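Bear Pouches Are Back at the Vulstead Swap Table

If you were in the Vulstead library annex on Tuesday, you already know what I'm about to say, because you were probably standing in the same line I was. The pouch drive is back! Doors opened at 4, and by the time I'd found a place to lock my bike there were people all the way down the ramp.

For anyone new in town, the drive collects small zip bags, pencil cases, makeup pouches, anything soft with a bit of room inside, and fills them with school supplies for kids starting midyear. It skipped last winter when the annex roof was being fixed, and I really missed it (my own sewing pile missed it even more). This time 118 pouches came in, which beats the last drive by 50. Andri Kofler, who ran the sign-in sheet, told me he had planned on stopping early and going home for dinner. He did not get dinner.

Most of what came in was plain. Lots of navy, lots of denim, a few quilted ones that somebody clearly spent a whole weekend on. The one I fell for is cream with bright orange piping and a cartoon brown bear on the front. I have a weakness for piping, partly because I can't sew it to save my life. Mine always wanders off at the corners.

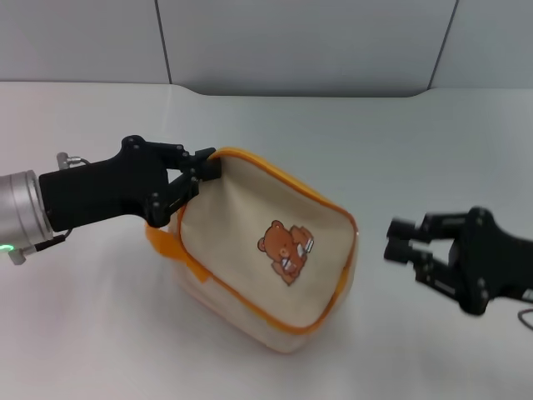 The bear pouch, orange tab and all.
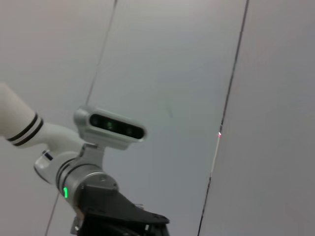

I asked Gion Lanz where the bear one came from and he thinks it was in the box from Durcombe, though the boxes got mixed up pretty early on, so don't hold him to it. If it was yours, thank you, and please tell me where you bought it or who made it. I'd love one for my knitting markers, which currently live in a sandwich bag.

A couple of practical things. The packing evening is next, same room, and they still need pencils, erasers and those short rulers that fit inside a pouch. Long rulers are no good, please stop bringing long rulers. Glue sticks are fine as long as the cap is tight. Each pouch gets 2 pencils and whatever else will go in without straining the zipper. Gion would also like to borrow a seam ripper and a decent pair of small scissors for the handful of bags with loose threads.

If you missed Tuesday, you can still leave pouches in the bin by the front desk until the end of February. Wash them first if they've been used, turn them inside out and shake out the crumbs. I dropped off four of mine, took one back because I got sentimental about it, and then felt guilty on the ride home and made a replacement. It's green corduroy with no piping. I'll bring it to the packing evening along with a bag of erasers.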